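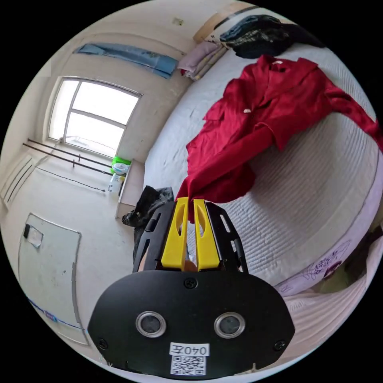 How can a gripper report that it is holding a garment when its fingers are empty?

It reports what its sensor tells it, and the sensor measures something close to "holding" without measuring holding itself. If the motor current rises when the fingers close, the controller takes this as a sign of something between them. A stiff joint or a strained cable will raise the current in the same way.

Chapter 4
False Grips and Dropped Loads

What this chapter covers

4.1 The Gerolora stoppage
4.2 What the gripper knew
4.3 Why cloth is a hard case
4.4 Faults that hide behind other faults
4.5 Safe states for a robot holding something
4.6 Writing a fault report

Before you start, you should be comfortable with the material on motor current in Chapter 2 and with the stop categories in Chapter 3. The worked figures in section 4.2 use the same gripper model as Chapter 2, so keep those pages to hand.

Words you will meet

False grip: a state in which the controller records a successful grasp and no object is held.

Partial grip: a grasp on part of an object that is not enough to carry or control the whole of it.

Slip: movement of the object relative to the fingers while the grip is closed.

Snag: an unplanned connection between the load and something fixed.

Safe state: the condition a machine is put into when a fault is found, chosen so that the chance of harm is as low as it can reasonably be made.

4.1 The Gerolora stoppage

Gerolora runs a garment repair and cleaning works. In September the firm put in a robot arm, supplied by Ullirance, to lift clothes from a flat table and hang them on a moving rail. The arm carried a two-finger gripper. An operator worked on the far side of the rail, checking labels and taking off any garment that needed mending by hand.

The arm worked without a recorded fault for its first weeks. Then, early on a Monday shift, it began to miss. The log for that morning shows the gripper closing on a wool coat, recording a grip, and moving to the rail. The coat was still on the table. The arm opened its fingers over an empty hanger, recorded a successful placement, and went back for the next one. It did this 17 times before anyone stopped it.

The operator noticed the empty hangers fairly early. The works had a standing rule that the arm should be left alone unless a light on the control cabinet showed red, and the light was green. She took the empty hangers off the rail and waited for the arm to sort itself out. This was a reasonable thing to do given what she had been told. The rule was the trouble, and we return to it in section 4.6.

On the last of these cycles the fingers caught the lining of a jacket. The controller had no way of telling this apart from the cycles before. It moved off at full transport speed with the lining between the fingertips and the rest of the jacket trailing. The loose sleeve wrapped round an upright of the hanging rail. The arm went on pulling. The rail section came off its mounts and fell towards the operator's side, and she stepped back in time to avoid it. The arm's own overload protection then stopped it, with the jacket stretched between the fingers and the fallen rail.

No one was hurt. The incident was treated as serious all the same, and it should have been. The guard at that end of the line had been designed to keep people away from the arm. Its designers had not allowed for the arm bringing something else down on the other side.

4.2 What the gripper knew

The gripper had no camera and no touch sensor in its fingers. It judged a grip by two readings: the distance between the fingers when they stopped moving, and the current drawn by the motor at that point.

With nothing between them, the fingers should close fully and the current should stay low. With cloth between them, they should stop a little way apart and the current should rise. The controller was set to record a grip when the current passed 200 milliamps and stayed there for a short time. The finger distance was read as well, but a software update had changed it from a required check to an advisory one. The supplier's notes gave the reason. Thin fabrics leave such a small gap that the check had been rejecting good grips on shirts and blouses.

With that check gone, the current was the only evidence left. When the gripper was stripped down after the stoppage, the cable that ran alongside one finger was found to have worked out of its clip. It was being trapped each time the fingers closed. The motor had to push against it, the current rose past the threshold, and the controller recorded a grip. It would have recorded one with no garment on the table at all.

Figure the sequence out for yourself before reading on, using the timing values from Chapter 2. You should find that the trapped cable produces its peak before the fingers have fully closed, and that a check on the shape of the current curve would have caught it. A check on its height could not.

4.3 Why cloth is a hard case

A rigid part, such as a bracket or a bottle, mostly goes where the fingers go. If you know where the fingers are and you know that the part is held, you know where all of the part is. Cloth does not behave like this, and a good deal of safety thinking carried over from rigid parts has to be done again.

Look at the opening photograph. The fingertips are closed on the crumpled end of one sleeve of a red jacket. By most measures the grip is sound: there is fabric between the tips. But the rest of the jacket lies spread across the bed, and the other sleeve reaches well away from the fingers. A controller that knows only "held" knows nothing about that second sleeve. If the gripper were lifted quickly, the path taken by the collar, the body and the far sleeve would depend on friction with the mattress cover, on the weight of the cloth and on whatever happened to be lying near it.

Three consequences follow for anyone planning such work.

The space that the load can reach is larger than the space the gripper can reach. A long coat held by one cuff can sweep a good distance beyond the fingers. Guards and clear zones have to be drawn from the far end of the longest item the machine will be given.

The load can join up with things. Sleeves, straps, belts and linings catch on furniture, rails and handles. Once a snag has happened, the force is no longer shared between the gripper and the garment alone, and the weakest item in the chain gives way first. At Gerolora it was the rail mounts.

The weight arrives late. When a garment is picked up by one end, the arm feels very little of it until the rest leaves the surface. A weight check done too soon passes an item which is barely held, or fails one which is held well.

4.4 Faults that hide behind other faults

It is tempting to write "loose cable clip" in the cause box and close the file. Ullirance's first report did that. The clip was replaced, the arm was restarted, and the false grips stopped.

A second look by the inspection firm Foley took a different line. It asked which other parts of the system should have stopped the event after the clip failed, and found several: the finger distance check, a rail sensor that could have reported empty hangers but was never wired to the arm controller, the overload limit, and the instruction given to operators. The overload limit is worth a closer look. It had been set at 68 per cent of the arm's rated force, a figure chosen to protect the arm's gearbox. Nobody had compared it with the force needed to pull down the rail.

A limit set to protect the machine may be far too high to protect the people near it. You will see this mistake again in Chapter 9, in the Namance conveyor case, where the parts are heavier and the outcome was worse.

4.5 Safe states for a robot holding something

Suppose the controller had recognised the snag. What should it have done?

Stopping dead is the usual answer, and for a rigid part on a clear bench it is often right. With cloth under tension it leaves stored energy in the system. If the fabric tears or the snag lets go, something will spring back, and the person who has come over to look may be standing in the way.

Opening the fingers removes the tension, but it also drops whatever is being carried. For a shirt this hardly matters. For a heavy curtain with metal hooks, held above head height, it might.

A third choice is to stop, then move slowly back along the path just travelled until the force falls, and only then hold still. This needs a force reading that can be trusted and a controller that has kept a record of the path. It also needs the way back to be clear -- and on a shared line that has to be checked before the move is allowed.

The choice must be made for each job, in advance, and written down where the operator can read it. The rest of this section works through all three for a light garment, a heavy one, and one with hard fittings, starting with the light garment on an open table.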